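단기 스태프 모집 (어스앨로우 전시장 정리 / 케이블 분류)

급하게 올립니다. 10월에 뽑아둔 인원에서 빠진 자리가 생겨서 추가 모집해요. 지난번에 지원하셨던 분도 다시 넣으셔도 됩니다.

Usallow 2층 임대 전시장 철수 후 정리 작업이고요, 가구랑 큰 집기는 Bosman 쪽에서 따로 빼갑니다. 저희가 하는 건 남은 자잘한 것들. 전원선, 멀티탭, 연장선, 조명 부속, 안내판 받침 같은 거. 무거운 거 드는 일 거의 없음. 대신 쪼그려 앉는 시간이 깁니다. 무릎 안 좋으신 분은 미리 말씀 주세요.

모집 인원: 5명
근무일: 11월 13일 수요일부터 3일간 (3일 다 가능하신 분 우선)
시간: 오후 1시 ~ 6시, 중간에 쉬는 시간 있음
장소: Usallow 2층, Isbridge 방면 출입구로 들어오세요. 정문은 철수 차량 때매 막힙니다
급여: 면접 때 안내, 마지막 날 일괄 지급. 교통비 별도

하는 일

1. 바닥에 남은 선 수거
구역이 12개로 나뉘어 있고 한 사람이 한 구역씩 맡아서 끝나면 다음 구역으로. 벽쪽부터 시작해서 가운데로 나옵니다. 벽에 꽂혀있는 건 건드리지 마시고 바닥에 있는 것만. 당기지 말고 꼭 플러그 머리 잡고 들어주세요. 선만 잡고 질질 끌면 목 부분이 상해요.

흰색 전원선은 대리석 무늬 타일 위에서 은근 눈에 안 띕니다. 바닥도 회색에 크림색 줄무늬라 밟기 쉬워요. 플러그 핀이 옆으로 나와있는 것도 있으니 슬리퍼 절대 안됨. 운동화 신고 오세요.

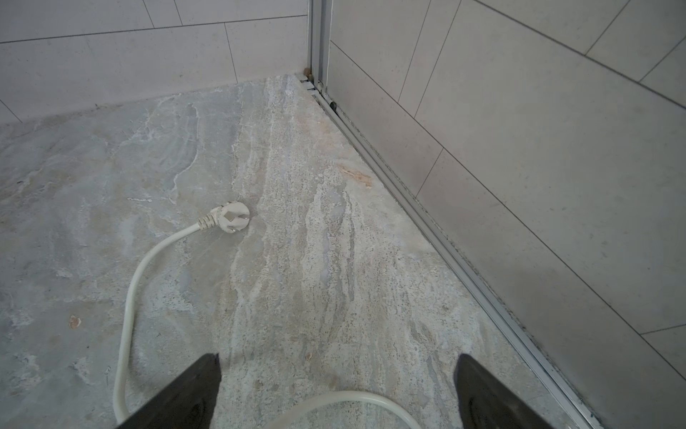 2. 분류
색깔별 아니고 플러그 모양별입니다. 흰색 검정색 섞여도 상관없음. 핀 모양 같은 것끼리 한 상자. 헷갈리면 "모름" 상자에 넣으세요. 혼자 판단해서 억지로 끼워넣는 게 제일 곤란해요. 핀 휜 것, 피복 벗겨진 것, 목 부분 갈라진 것은 빨간 테이프 붙여서 따로 뺍니다.

3. 닦고 감기
마른 걸레로 한번 훑고 (물걸레 x) 손바닥 두 개 너비로 둥글게 감아서 벨크로로 묶기. 팔꿈치에 걸어서 감는 방식은 안 씁니다, 꼬여요. 첫날 시작 전에 감는 법 보여드리니까 경험 없어도 괜찮습니다. 벨크로 모자라면 창구 앞 통에서 가져다 쓰시면 돼요.

4. 포장, 라벨
상자는 전부 13개. 상자마다 라벨 붙이고 안에 든 수량 적어서 Allness 창고로 보낼 준비까지. 글씨 또박또박 쓰시는 분 환영. 지난번에 1이랑 7 구분이 안되서 창고에서 전화 많이 왔습니다.

5. 바닥 쓸기
선 다 걷은 구역만. 먼지 좀 있습니다. 마스크 드려요. 바닥에 남은 테이프 자국은 긁지 마시고 그냥 두세요. 건물 쪽에서 처리합니다.

이런 분 찾아요
- 만 18세 이상
- 시간 잘 지키시는 분. 1시 시작이면 12시 50분엔 와계셔야 출입증 나갑니다
- 조용히 혼자 하는 작업 괜찮으신 분 (이어폰 한쪽만 가능)
- 전시 철수나 물류 정리 해보신 분 우대, 필수 아님

준비물: 운동화, 편한 바지, 물병. 장갑은 저희가 드리는데 손 작으신 분은 본인 것 가져오시는 게 나아요. 사물함 없으니 귀중품은 두고 오세요. 주차 안됩니다.

지원 방법
이 페이지 하단 지원 버튼 누르시고 이름, 연락처, 가능한 날짜, 비슷한 일 해본 적 있는지 한 줄. 이력서 필요없어요. 사진도 필요 없음. 연락은 문자로 먼저 드립니다. 전화는 현장이라 못 받을 때가 많으니 문의도 문자로 부탁드려요.

인원 차면 바로 마감합니다. 확정 문자 받고 못 오시게 되면 꼭 전날까지 알려주세요. 당일 취소는 다음 모집 때 연락 안 드립니다.

Usallow 전시장 운영팀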